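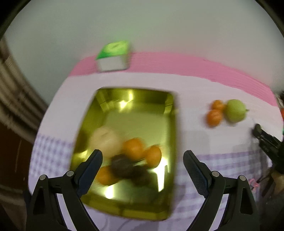 第四章 待客的桌面

4.1 从一只果盘说起

家政服务的教材,照例应当从卫生讲起,再讲安全,最后讲美观。本章打算把顺序倒过来。学员们在前三章里已经洗了太多抹布,该让他们看点发亮的东西了。

发亮的东西就是金色金属托盘。长方形,圆角,四边翘起,盘底亮得像镜子。这种盘子在待客的桌上很受欢迎,原因说出来不大体面:它会把光反上来,水果放进去,看着比在塑料袋里贵。代价是它对指纹也一视同仁。擦盘要用干的细绒布,顺着长边走,擦完只许碰外沿。本书作者见过有人擦了12分钟,然后用大拇指按着盘底端上了桌。

桌布是另一门学问。粉、白、淡紫的格子布配金色盘子,有人嫌闹,有人觉得喜庆,两派在培训班里吵过不止一届,本书不作裁决。只提醒一点:格子布是最诚实的尺子,盘子摆歪一点点,满桌的格子都会替你指出来。圆桌略好些,反正圆桌上没有什么是真正摆正的。

4.2 水果的座次

水果进盘,先大后小。大个的梨靠后,橙子靠前,深色的果子夹在中间压一压颜色。梨皮上有几粒褐色小斑,不必转到背面去藏,客人拿起来总要看见的,到时候倒显得主人心虚。果子要聚拢,留出半边空盘。初学者最受不了这半边空盘,总想往里添点什么,添到最后就成了水果摊。

取放也有规矩。拿橙子从两侧拿,力气够它不掉就行;皱皮的果子从底下托,不要捏。换位置时先把要动的那只拿开,再挪旁边的,不要在盘里推着走。盘底是金属的,推一次就多一道印子,橙皮上的油也会跟着留下来。

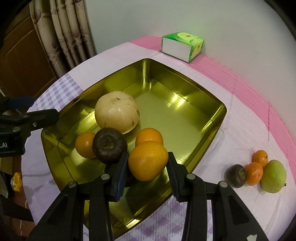

比斯特赛德(Bistside),六月

下面这段课堂笔记出自普利基霍尔姆(Plikilholm)家政进修班,执笔的是班上的学员Tùng Đào,原文略有删节,语气没有改动。

“老师说今天只练摆果盘,大家都松了一口气。半小时以后没有人松气了。我摆了5遍,第一遍橙子全在一边,像在排队;第二遍太匀称,老师说像供桌。第三遍我把梨放在最前面,后头的全给挡住了。第四遍我自己很满意,老师看了一会儿,问我桌布怎么是斜的。最后一遍得了70分,扣分的理由写的是‘盘沿有指印’。我回去查了,指印确实是我的。”

这份笔记值得细读。它记下了初学者大致会犯的错,而且基本按犯错的先后排列。请注意第二遍:匀称在桌面上未必是优点,待客的果盘应当让人觉得可以伸手去拿,摆得太端正,客人会一直坐到告辞,也没有谁敢动那只橙子。

4.3 本章要做的事

本章其余各节依次讲桌布的铺法、托盘的选用与保养、果品的搭配,以及客人走后的收拾。最后一项篇幅最长,实际工作中也是如此。

学习之前,请准备一块浅色格子桌布、一只带边的托盘和几样时令水果。托盘不限牌子,索尔贝格(Solberg)和普利克登(Plikden)两家的都可以用,家里装饼干的那只也可以,先把饼干渣倒干净。水果请挑大小不一的,练习结束后可以吃掉,吃之前洗手,具体洗法见第二章。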